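FOR IMMEDIATE RELEASE

Ustero Opens Property Valuation Office in Murnach

MURNACH, October 27, 2023 – Ustero, a property valuation firm, has opened an office in Murnach to handle residential and small commercial appraisals. The office takes orders from homeowners, lenders, attorneys and estate executors, and is now accepting work for the rest of the year.

The new office is led by Nurhan Şimşekoğlu, a licensed appraiser who joined Ustero in August. She is supported by two staff appraisers, Muammer Canpolat and Ertuğrul Sezer, and by an intake desk that checks each order before it is assigned.

"Most of our Murnach clients were waiting for someone to drive over from the Fondberg office," said Şimşekoğlu. "With appraisers based here, we can book the inspection sooner and go back for a second look when a file calls for it."

Ustero completed 2,064 appraisals in its last business year, most of them single-family homes. The Murnach office will cover the town and the Gündoğdu district, where many properties are older houses on divided lots. Those files often take longer, as recorded lot lines and additions have to be compared with what the appraiser finds at the property.

A standard residential report from the Murnach office includes an interior and exterior inspection, a measured floor area, comparable sales, and a written explanation of any adjustments. Reports are signed by the appraiser who visited the property. Clients who disagree with a finding can send in additional sales or records and ask for a written review at no extra charge. Reviews are assigned to a second appraiser at the Fondberg office.
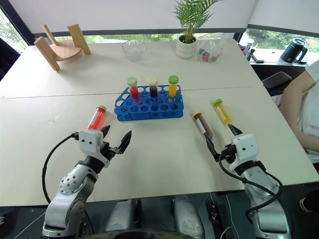
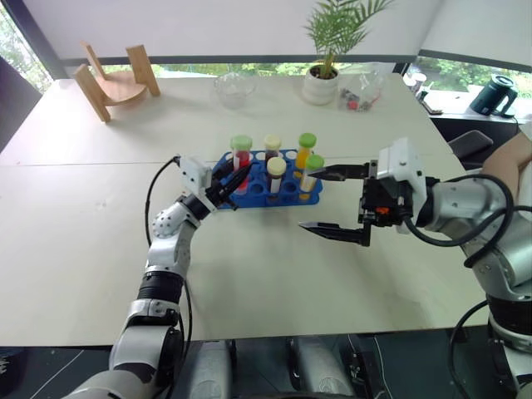 Capped sample tubes and two robot arms at a white tabletop.

The fee for a standard single-family report is $900. Multi-unit buildings and small commercial properties are quoted separately after the intake desk has seen the deed and any leases. The fee does not depend on the value reached, and Ustero does not accept orders that ask for a set figure.

The firm is also changing how it handles estate work. Executors often need a value as of a past date, and until now those requests were mixed in with regular orders. They will go directly to Canpolat, who has worked on estate and divorce files for nine years. Executors should have the date of death, a copy of the deed, and any repair invoices ready when they call.

"Retrospective values depend on records," said Canpolat. "If the kitchen was replaced after the date in question, I need to know that before I pick my comparable sales."

Hacer Güneş, managing director of Ustero, said the firm plans to add a trainee position in Murnach next year. The trainee will go along on inspections and prepare draft reports under a licensed appraiser while completing the hours needed for a license.

"We would like to train people who already know the area," said Güneş. "Applications can be sent to the Murnach office now, and we will start interviews after the holidays."

Existing clients do not need to do anything. Open orders for Murnach and Gündoğdu addresses stay with the appraiser already assigned, and new orders will be sent to the local office automatically. Lenders on the firm's approved list will receive updated contact details by mail.

The Murnach office is open Monday through Friday. Inspections are by appointment.

About Ustero
Ustero provides residential and small commercial property appraisals from offices in Fondberg and Murnach. Its clients include lenders, law offices, executors and private owners.

Media contact
Ertuğrul Kırmızıgül
Press Office, Ustero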